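# Power and cable layout at shared study tables

Group 4: Lộc Khúc, Quyên Lương, Ngọc Sầm, Thảo Cao
Supervisor: Bình Lâm
2024-07-10

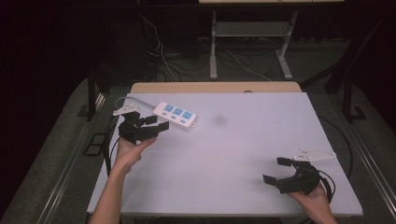
The project dealt with the supply of mains power to shared tables in the Ullotberg study room. The tables are used in two shifts, and most complaints received in April concerned leads that were too short or sockets that were out of reach. Each table was assessed with its power strip in the position where users had left it. A strip lying diagonally near the top edge, with its thin white cable curving off to the left, takes up more of the surface than one set parallel to the edge. The three sockets in a row also end up at different distances from the person seated at the front. We recorded this position as type D.

## Method

Strip positions were logged at 18 tables over 76 sessions. For each session we noted:

- the angle of the strip to the rear edge
- the side on which the supply cable left the table
- whether any cable crossed the front half of the surface
- marks on the tabletop

Angles were read with a plastic protractor and sorted into four types, A (parallel) to D (diagonal). Lộc Khúc and Thảo Cao took the readings. Ngọc Sầm checked a sample against the first log and corrected two entries where the left and right sides had been swapped.

## Results

Type D was the most common position, followed by type A. Types B and C were rare and are treated together below.

With type A, the supply cable could be kept along the rear edge and the front half of the table stayed clear in most sessions. With type D, leads plugged into the nearest socket often crossed the working area. Types B and C gave mixed results, and the number of sessions was too small to separate them.

Surface marks were found on several tables. We could not link them to strip position, and they were left out of the analysis.

## Trial of a fixed position

One table was fitted with a strip held parallel to the rear edge by two adhesive clips, 80 mm from the edge. The clips held for the whole trial. Users could still reach all sockets when seated. One user asked for the strip to be turned round so that the cable left on the other side, and this was done without new clips.

The lead from the strip to the floor outlet needed a length of 195 cm with slack. Shorter leads pulled on the clips when the table was moved.

## Remaining work

Floor cables behind the tables were not measured. Quyên Lương has drawn up a form for this, with separate columns for power and data cables. The clips should also be tested on a table that is cleaned daily.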